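Home › Kitchen › Cupboards and Storage
Taming the cupboard under the sink
Posted in June

I have been meaning to write up my thoughts on wire baskets for ages, and a wet afternoon with the kettle on seems as good a time as any. Ours were bought for the old larder in Wastell, moved house with us twice, and are still going strong (the paint on the larder door can't say as much!).

Before you buy anything, empty the cupboard and measure it. Measure inside the hinges as well as wall to wall, because hinges steal more room than you'd think. My cupboard is 40 cm deep, but once the waste pipe has had its share there's a good deal less to play with, and I once brought home a lovely basket that had to live on the landing instead.
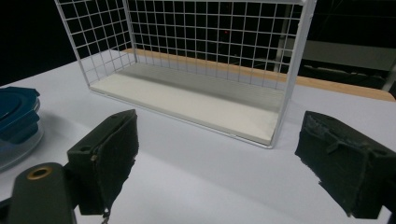 White wire basket with a flat base panel.

A flat base makes all the difference with small things. Bottles of rinse aid lean over on bare wire, and scouring pads poke through and snag. If your basket came without a base, cut a bit of board to fit, round off the corners with sandpaper and drop it in. Give it two coats of something wipeable and leave it overnight before you load it up.

Washing is easy enough. Fill the bath with warm water, add a squirt of washing-up liquid and leave the basket to soak for 15 minutes, then go over the joints with an old toothbrush. Take the board out first, and stand it on its edge to dry.

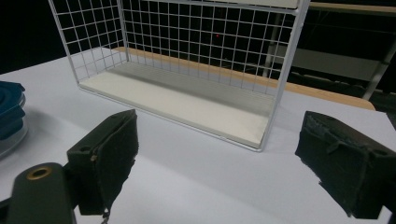 Rezaul Talukder wrote in to say that a spoonful of bicarb in the soaking water shifts old grease much faster, and that he dries his baskets upside down on the line with two pegs. I've tried the bicarb since and he's quite right — thank you, Rezaul!

Now, what goes where. Heavy bottles at the bottom, cloths and sponges higher up, and anything with bleach in it well away from small hands, which in our house means a different cupboard altogether. 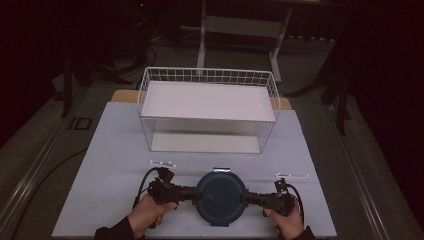 I also keep a list taped inside the door, so that whoever finishes the dishwasher salt can write it down (Linus never does, but I live in hope). A pencil on a bit of string helps.

If a wire end starts to show rust, rub it back with fine wire wool, wipe off the dust and dab on a little white enamel paint. 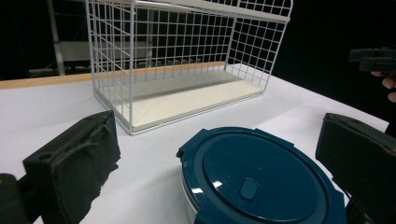
White wire rack with a panel at the bottom and another along the top.

Next time I'll get on to the drawer of odd lids, if I can get it open.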